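Progress note to Brevinel, February 2026
Prepared by Tanveer Pirzada, Endcombe project
2 comments · 14 shares

Hi all – the short version is that January went well and we're ahead on recordings, a little behind on cleanup. We finished the month with 1,418 demonstrations on the drive, and 357 of those are the new bag and drawer tasks you asked us to add in the fall.

The switch to hand-held grippers has made a big difference to my days. With the old remote setup I'd spend half the morning fighting the lag, and now I just pick up the grippers and do the job the way I'd do it at home. My forearms do get tired though!
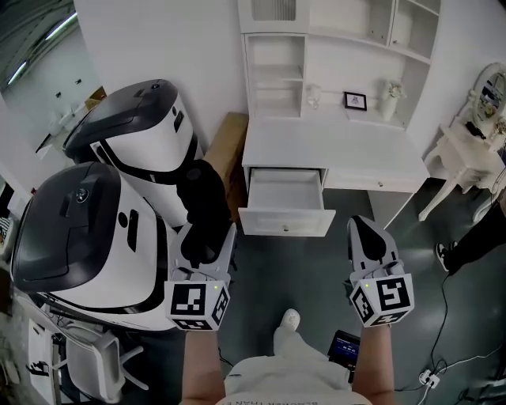 Cleanup is where we're slow, and I'd like to use part of the Cuadros money on it. Every recording has to be watched through and trimmed, and the two of us can't keep pace with what we collect. Bag clips take the longest. Black cloth held in the white finger jaws folds over itself in a different way every time, so I end up replaying the same few seconds over and over to mark where the grip starts. Drawers are much kinder, and a pull on the little round knob is easy to label.

I also want to try a second room at Ukport next month. Everything so far has been recorded around the same furniture, and I'd be happier if the training set had some other desks and handles in it (and a different floor, if we can get one).

Spending is on plan. The only surprise was replacement finger pads, which wear out faster than I'd guessed. I'll send the sheet with the receipts separately.

Tanveer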